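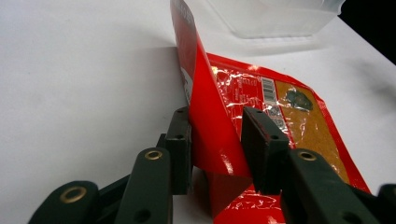

Red snack bag, handheld gripper, view down the fingers. Crease right between the pads.

Aug 4, 2018

Deformables again. Goal for today was to get the fold detector running on the handheld data from end to end, or at least find out which stage is lying to us.

Short version: segmentation ok, pose no good on bent bags, width signal better than I gave it credit for.

Setup same as last entry. White table, wrist-style view from the handheld tool, playback through the Beneš node into the planner. Replayed 514 clips overnight. 2 wouldn't decode, moved to quarantine, not chasing those. Of the rest, 313 got a grasp label from the auto-labeller and the others came back "no object" or "ambiguous". Far too many. The labeller was tuned on boxes and it shows.

Went through the ambiguous ones by hand after lunch. Nearly all the same failure. Bag gets bent hard at the pinch, one part stands up close to the camera, the other lies off across the table, and the segmenter gives us two instances. Both masks are good! Edges tight, even with the glare off the film. Then the tracker picks whichever one is bigger and the centroid jumps half a bag from one step to the next. Controller sees this as the object teleporting and clamps.

Glossy red right up against the lens also blows out the highlights, so depth has holes in it there. Filled with median for now. Ugly. Don't leave this in.

Tried, in order:

- merge instances if both touch the pad region. Works for bags. Also merges bag + anything else the pads brush, so need a colour or texture check on top. Colour alone is risky, the back of the packet is red, silver and tan with a thin red edge, the near part is nearly all red. Same object, histograms miles apart.

- barcode as an anchor for pose. It's a decent flat feature when the panel faces us and small print around it gives corners too. Useless once the film wrinkles much, homography goes wild. Keep as optional input with low weight, don't gate on it.

- fit two planes with a hinge at the pad midline. This is the one. Crude but the residuals are sane and the hinge line gives us the crease direction for free, which the planner can use when picking an approach for the next grasp. Have to cap the hinge angle or it folds the bag through itself. Cap is hard coded in hinge_fit, move it to the config.

Pad masking: the static mask from Grotetti calibration is off by a good few pixels on the right finger, the dark green linkage leaks in at the corner and gets counted as object when exposure drops. Eyelets too, they glint and the corner detector loves them. Redid the mask as a function of finger width instead of one fixed polygon. Should of done that in November. Left finger fine now, right one still a bit tight near the top screw hole.

Clear tub in the background is basically invisible to depth and RGB segmenter skips it as well. Not hurting anything in grasping but the collision map thinks that bit of table is free. Planner will happily route through it. Filed against Brorovano planner, high priority, do not run the place step near frosted containers until thats sorted.

Timing: hinge fit pushes the perception loop over budget if it's run every step. Running it only on width change, otherwise propagate the last one. Seems fine on replay, haven't tried it live.

Relaunched the batch with merge + hinge + new mask. 510 clips through before I killed it, log disk was full. Forgot the debug images were still being dumped at full res. Turned them off, cleared the scratch folder. No label numbers from that run worth quoting, the tail end of the log is garbage.

To do
texture check for merge
hinge cap into config, plus a test with a flat bag so we know it returns flat
re-measure right pad mask with fingers fully closed
ask Pirnport side if their width encoder timestamps are at start or end of the read, ours look a step late
rerun whole batch, debug OFF

Branch is deform-hinge, not merged. Builds on the bench machine, haven't tried the laptop. Don't pull it onto the arm yet.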